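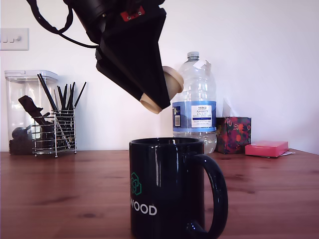 How to oil a pine table

Pine is soft and marks easily, so a bare pine top needs some kind of finish. Oil is the simplest one to put on at home. You can do a small table in an evening and use it again a few days later.

What you need

Furniture oil (Danish or hardwax)
Sandpaper in 112 and 200 grit, or the nearest your store carries
Three or four cotton rags
A vacuum with a brush head
Rubber gloves

Step 1. Clear and wash the top

Take everything off the table. Wipe it down with warm water and a drop of dish soap, then again with plain water. Leave it overnight. Damp pine will not take oil evenly.
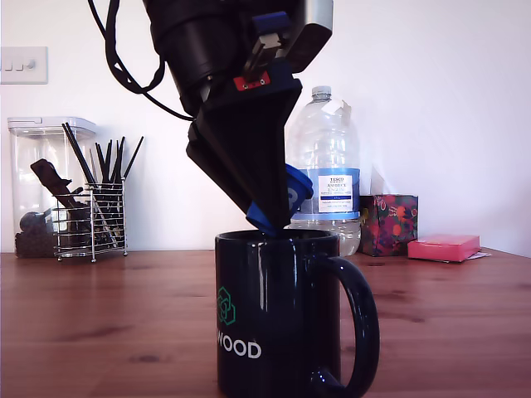
Step 2. Sand

Start with the coarser paper and go with the grain, never across it. Use light pressure near knots. They are harder than the wood next to them, and heavy sanding leaves them standing up as bumps. Finish with the finer paper, vacuum, and wipe with a dry rag.

Step 3. First coat

Stir the can, do not shake it. Pour a little oil on a rag and work it in along the boards. Wait 15 minutes, then wipe off all the oil still sitting on top. Oil left standing turns sticky and has to be scrubbed off.

Pine darkens with age and oil brings this on faster. If you want to keep the color pale, buy an oil with some white pigment in it and test it on the underside first. 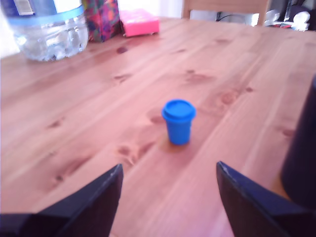
Two coats are enough for a side table. A kitchen or work table should get three, with a night between each. Sand very lightly before the last one.

Step 4. Rags

Oily rags can catch fire on their own. Lay them flat outdoors until stiff, or soak them in water and seal them in a metal can before throwing them out.

Step 5. Upkeep

Keep water off the top for a week. After that, wipe up spills when they happen and add a thin coat once a year. I do mine in March.

Posted by Mariann Borbély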